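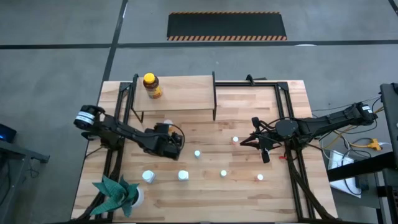 Hall 2, wooden table and floor mat with striped edges.

Monthly floor and walkway check – Wiler building, Hall 2
Date: 06/08/2024
Checked by: Glykeria Stefanou
Copy to: Arnout Brouwer

1. Mats lie flat, no curled corners: OK
2. Hazard stripes easy to read: OK. Please do not clean them with the strong Vikex product, it takes off the color.
3. Floor joints filled and level: PARTLY. By door 306 the filler is broken over a length of 10 inches. A hand truck wheel can catch in it. Same comment was made in January.
4. Walkway to the emergency exit free: NO. Two pallets from Sandhu stood in it. I asked to move them and they were moved while I was present.
5. Fire extinguishers, tag and pressure: OK, except number 445, the tag is missing. Pressure is good.
6. Emergency lights, test button: OK
7. Storage rack load signs: OK. The sign of 2000 lb is again in its place.
8. Spill kit complete: NO. Gloves are finished – new ones are ordered from Pinirow.
9. First aid box: OK, eye wash is in date.

Open points: 3, 5, 8. Arnout, please write me the repair day for point 3.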